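3.2 Sleep timing and fatigue in repetitive evening work

The second part of the study looked at sleep in adults who do fine manual work after 6 p.m. Participants were recruited through the Mernow and Vastia sites and were asked to keep their usual hours, meals and bedtime. They did not change their diet except for the magnesium intake described in Section 2. A paper diary was completed each morning within an hour of waking. It recorded time to bed, estimated time to fall asleep, number of awakenings and a fatigue rating from 0 to 10.

Thirty-nine participants returned usable diaries. Two others withdrew in the first week and are left out of the analysis. Diaries with more than six missing entries were also excluded from the comparison of awakenings, but were kept for the comparison of fatigue ratings, where a missing day has less effect on the individual mean.

Time to fall asleep was shorter in the group that stopped work at least two hours before bed. The difference held after adjustment for age and for bedroom light. It was weaker in participants who ate their main meal late, and we did not have enough late eaters at the Vastia site to test the two factors separately. Number of awakenings did not differ between groups. Fatigue ratings followed time to fall asleep more closely than they followed total hours in bed, a pattern also seen in the pilot.

Magnesium intake showed no clear relation to any diary measure. Intake was estimated from a food list and not from blood samples, so a small effect could have been missed. Participants who used the Prasta food list reported more snacks than those who used the Chuang list. The Prasta list has separate lines for nuts and seeds, and this may account for part of the gap. Scores from the two lists were therefore standardized within list before they were combined.

Figure 2. Fine manual work: handling printed hang tags and string at a table.
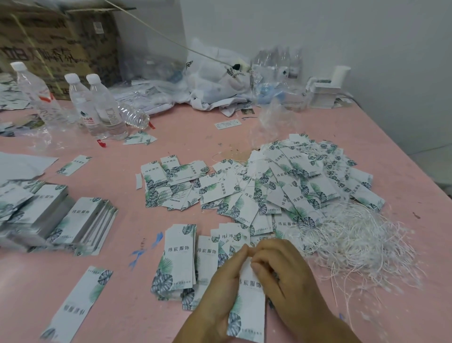
Karim Rizk

Tasks were grouped by the grip they require. Threading, tying and sorting small items were coded as fine work; folding, packing and carrying were coded as general work. Coding was done from the participant's own account of the evening, and mixed evenings were assigned to whichever type took up more time. Fine work was linked to higher ratings for neck and eye discomfort at bedtime. It was not linked to later bedtimes.

Self-reported diaries tend to overstate the time taken to fall asleep, and wrist monitors were worn at the Mernow site only. Agreement between diary and monitor at that site is reported in Section 3.3.

Related items
Meal timing and morning alertness in shift workers
Food lists compared: Chuang and Prasta
Bedroom light and self-rated rest

Contact the editors | Copyright and permissions | Back to top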